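The great chalk pastel relapse

Friday, July 26, 2019

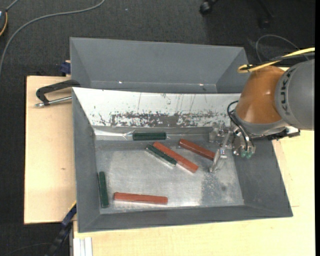
So I'm drawing again! I said in March that I was giving it a rest until the move was over, and the move is over (mostly, don't look in the hall), and on Sunday night I sat down at the kitchen counter with a pad of cheap gray paper and lost three hours without noticing.

I blame Agnes Dahlgren. Agnes runs the evening class above the bakery in Stavdale, and she has been emailing me on and off since I dropped out, never nagging, just little things like "we did pears, you would have hated it." Last week she wrote that they were doing the harbor at Hestgate from memory and I thought, well, I know that harbor better than any of them. I grew up nearly nine miles from it and my uncle kept a boat there that leaked.

Drawing from memory is so strange. I was sure about the roofs, all that brick red going down to the water, and the dark green doors on the net sheds. Then I got to the far side of the harbor and had nothing. Is there a wall? Are there steps? I called my sister and she said there were steps, and then she called back twenty minutes later and said no, that was a different town. I drew steps anyway. They're the best part.

A few of you asked after my last post what I work with, so, quickly. I stick to a small set of colors, eight at the most, and usually two of them do nearly all the work. This week it's a red and a green fighting it out on gray, which I love, because the gray does the sky and the sea for you and you can be lazy about both. I use the side of the stick way more than the end. I don't use fixative anymore. It darkens everything and it makes the kitchen smell like a hair salon, so I just put a sheet of baking paper over the drawing and hope.

Yu-ting Tai left a comment asking whether you need good paper. I don't think so? Get something with a bit of tooth and get a lot of it. I was much worse when I had expensive paper, I'd sit there being scared of it. Man-lok from class buys the beautiful French kind and draws on the wrapping it comes in.

What I can't do at all is boats. I've tried every night since Sunday. They come out as shoes. Pak-hei Fu, who was in the class before me and now teaches kids over in Gomow, told me to draw the water around the boat and leave the boat alone until the end, and that did help a little, in that I now have some very decent water with shoes in it.

I went back to class on Wednesday. Same wobbly easels, same smell of rolls coming up through the floor at nine when they start the overnight dough. Agnes looked at my harbor for a long time and said the steps were lovely and were they real. I said yes.

There's a show in the library at the end of next month and we each get one wall hook. I'm torn between the harbor and a drawing of my neighbor's fig tree that I did on Tuesday with hardly any thought at all. Kam-wah says the fig. My sister says the harbor, but she feels guilty about the steps. I'll put both up here once I've figured out how to photograph them without my own shadow falling across the bottom half, and you can tell me.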